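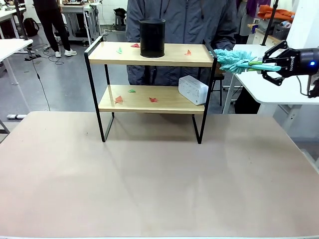

Section 4: Clearing and dusting your Wimstead two-tier desk shelf

Okay, so your shelf is together, all the bolts are snug, and it's sitting on the table where you want it. Now comes the part I get the most mail about - keeping it clean once it fills up with stuff. I do mine at 4:30, right before I shut the computer down, and it doesn't take long.

You'll need a fluffy microfiber duster (the chenille kind is my favorite, it grabs so much more than a flat cloth!) and a small dish or envelope for loose bits of paper.

1. Switch off anything running from a power strip on the lower board and pull the strip's plug out of the wall. Leave the strip where it is for now.

2. Pick up the paper scraps, top board first. I get torn corners, folded notes, little colored pieces from who knows where, and if you dust first they just go over the back and you're down on the floor hunting for them.

3. Do the same on the lower board. Check along the front edge and up close to the power strip.

4. Lift off the pen holder or canister and set it on the table. Tip it out if it's got grit in the bottom (mine always does).

5. Dust the upper board from left to right in long, slow strokes. Go lightly around the back corners, where the metal bars come up a little higher than the wood. Fluffy heads love to snag there.

6. Shake the duster out over a trash can, then do the lower board. Go in from the front and keep the handle low so you don't knock it on the board above.

7. Run the duster down both side frames to the tabletop, then put your canister back and plug in again.
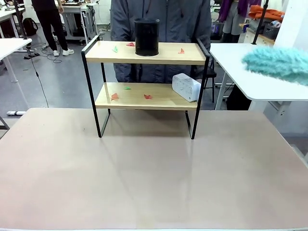 Fig. 4-2. Shelf before step 2, with paper still on both boards.

CAUTION: Never use a damp cloth or a spray on the lower board while a power strip is on it. Take the strip off completely first and let the wood dry before it goes back.

NOTE: Black metal shows dust way faster than the light wood does. If the frame looks gray and the boards look fine, trust the frame and do the whole thing.

NOTE: Hưng Huỳnh wrote in to ask if the boards can be flipped when the top side gets scratched up. Yes, on the 577 model, and you'll need the hex key from bag 28. On the older Arkness frame the holes only go partway through, so please don't try it - you'll end up with a wobbly board and two extra screws.

If your end caps have gone missing, the part number is 3925 and they come as a pair. Moving the shelf to another table is in Section 5.

Wimstead Home Guides | Contact us | Back to top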